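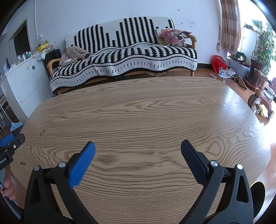

The hand-held gripper over the oval table, its jaws open, with a second one held at left.

Onyekachi Odukoya builds grippers at home in Trurkton, on the same table where the family eats. The project is called Gavus, and the current version is the first one he has been happy to hold for a whole afternoon.

Each jaw is a black plastic arm with triangles cut out of it and a textured pad at the tip. The cut-outs let the arm flex a little when it closes on something hard. Silver pivot screws sit just below the pads, and those took the longest to get right. Too tight and the jaws drag – too loose and they wobble.

He printed 34 arms before settling on a shape. Most went in a box under the bench at Drerer, the shared workshop where he rents printer time for $80 a month. All up, he has spent $800.

Viola Martinelli, a Drerer member who repairs sewing machines, suggested trying different pads. "The colour doesn't matter," she says. "The grip does. He kept dropping spoons."

Odukoya wants to test the jaws through 2000 closes before he changes anything else. In October he plans to start on the wrist joint.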